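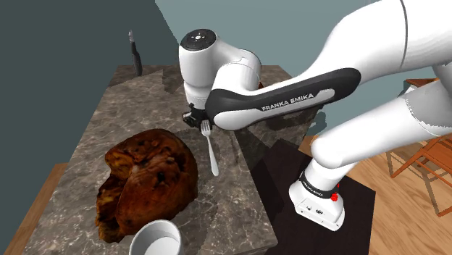
Chutima Intarasuk wrote in to ask why we keep saying that stars twinkle when, she says, they do nothing of the kind. She is right, and it's time we stopped.

Space > Stars > Why Do They Twinkle?

Go out on a clear night in November and look up. The stars seem to flicker. Lots of books will tell you the stars are doing it. Should you believe them? Ask yourself how a giant ball of hot gas would switch itself up and down that fast. It couldn't.

The flicker comes from the air over your head. Warm air and cool air are always sliding past each other, and each bends light a tiny bit differently. A star is so far away that it looks like a single point, so even a small bend makes it jump or dim.

Now for another thing people say: "If it doesn't twinkle, it's a planet." Well, mostly. Planets are much closer, so they look like tiny disks, and the wobbles tend to even out. But a planet low in the sky can flicker too. You are looking through a lot more air down there. Don't trust the rule all by itself.

And be careful with anyone who says you can see millions of stars with just your eyes. From a dark hill outside Drenden you might see 3,000 on a very good night. From the middle of town you might get 20 - and one of those could be a plane.

Try this yourself. Pick two bright stars, one high up and one near the ground. Watch each for a while. Which one flickers more? Write down what you saw, even if it doesn't match what we told you.

Filed under: Big Questions, Night Sky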